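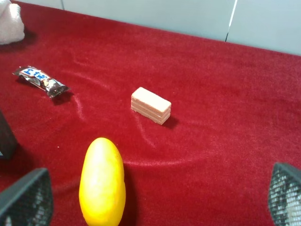
Re: [sikier-hosts] What goes in the welcome set?

On Tuesday, September 19, 2023, Peiyu Tang wrote:
> Has anyone settled on what we're giving the guests in April? I remember
> a pump bottle and something sweet, and after that I'm lost. Also, do we
> still want the red under everything? My black cat says no.
> Peiyu

Hi Peiyu, hi all,

I've had the stuff out most of the evening and I think we're close! The candy bar stays. It's the one in the dark brown wrapper with the Japanese lettering on it, and I'd put it at a slant in the middle because straight looks so stiff (Qiuyue, I know you like straight, you can do your own room). The dark gray pump bottle goes in front of it. It's the tall thing in the set, so if you stick it anywhere else it seems to boss the little stuff around.

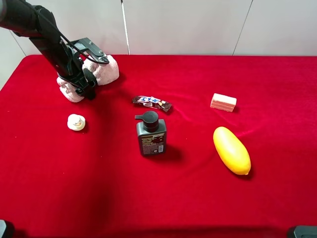 I went back and forth on soap or lotion for the bottle and I'm voting lotion, since both bathrooms at Clillurum already have soap by the sink. Kaiwen, if you still have that big refill from Nel, could you bring it over? We need enough for 6 rooms, and I don't want to be pouring on the morning people show up.

The white duck was my idea and I'm keeping it, sorry Eoin! It's tiny, it has an orange beak, and against the red it's the first thing I look at. I'd give it plenty of space and keep the towel behind it, rolled up with the black band on. Please don't undo the bands to "fluff things up." I tried re-rolling one of my own bath towels last week and it took me seven goes to get a decent spiral.

As for the red, I love it, but oh boy does it show lint. Little white specks all over. It creases too, so smooth it with your hand before you set anything down. 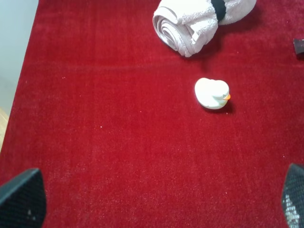 Still to do

Lint rollers: I have 2, we could use more.
Cards: Eoin is writing them, please send him the room names.
Drop-off: my place or the Furville office, whichever is easier for you.

And Peiyu, keep the cat out of it!

Abenezer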